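Garnet Friesen keeps her wallpaper offcuts in the bathtub of the downstairs bathroom, which has not been used for bathing in nine years. They stand on end, packed tight, with a strip of masking tape on each roll giving the pattern, the width and where it came from.

She has run Giltivel, a small workshop that lines things with paper, since she gave up hanging it in people's dining rooms. Her knees went first, she says, and then her patience with ceilings. What she lines now is mostly smaller than a room: cupboards, drawers, display boxes, the insides of wardrobes, the back walls of shop windows.

"People think of wallpaper as something you need a house for," she says. "Most of what I do, you could cover with the ends of two rolls."

We talked on a Tuesday, at a table with a pasting brush drying on it. Friesen was working on a set of shelves for a customer, Sveva Donati, who wanted the backs done in a small floral and had sent along a sample for color. Donati had first asked for a large print with peonies. Friesen talked her out of it.

"On a shelf that's a foot high you get half a flower," Friesen says. "It looks like a mistake. With a little repeating sprig you can cut it anywhere and the eye doesn't mind."

Small florals are what she orders most. She likes a pale gray ground with the flower in a darker blue-gray, and says she would use it for nearly everything if customers let her. White grounds show every smear of paste. Cream goes yellow next to anything painted white. Gray sits still, in her words, and whatever you put in front of it shows up.

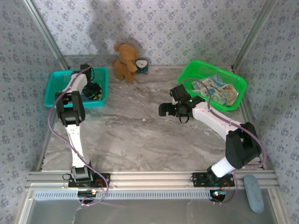

Corners are where she spends her time. An inside corner is never square, she says, even on something that was built last week, and a full sheet wrapped around it will pull away as it dries and leave a hollow you can push in with your thumb. She cuts the first sheet so it turns the corner by a quarter inch, then starts the next one over it, plumb. If there is a post or a strip of trim at the corner she is happier, because she can stop each sheet behind it and forget the overlap.

"Metal trim, wood trim, I don't care," she says. "Give me something to hide an edge behind and I'm done by lunch."

Three walls are harder than one, and harder than four in a way she finds difficult to explain to customers. With an open front you see the left and the right wall at the same time, each at a slant, and a pattern that has drifted on one side gives itself away against the other. She hangs the back first, from the center out, and then works forward on both sides so that any bad match ends up at the front edges.

Floors came later. She used to leave them bare, or painted, until Roald Lindholm, who fits out store windows under the name Warkunell, asked her for a marble look under a floral wall. She thought it would be too much.

"I told him it would look like a hotel restroom," she says. "He said to try it with gray veins, nothing brown in it, and keep the veins running side to side. He was right about that. If they run front to back, the whole thing looks like a hallway."

Lindholm remembers it differently. Reached by phone, he said the sideways veins were Friesen's idea and that he had wanted plain gray. He has used the combination in several windows since.

For a smooth marble-look surface she uses self-adhesive vinyl or a printed board, depending on how much wear it will get. Baskets and boxes that are dragged in and out will scuff paper in a month. She lays the floor last and runs it tight to the walls, with no baseboard on anything under two feet.

Her prices are simple enough that they fit on a card by the door. A drawer is $92 and a three-sided box with a floor is up to $300, depending on the paper. She does not charge for advice, and gives plenty of it. Use a new blade every few cuts. Size raw wood before you paste. Buy one roll more than the math tells you to.

I asked whether she had papered anything in her own house. She took me upstairs to a linen closet, where the walls behind the towels were covered in a green stripe, badly matched on the left side.

"That was practice," she said. "I keep meaning to redo it."

Donati's shelves were due to go out at the end of the week – two coats of paste, as she does with heavier papers – and the next job, a glass-fronted cabinet, was waiting in the hall under a sheet.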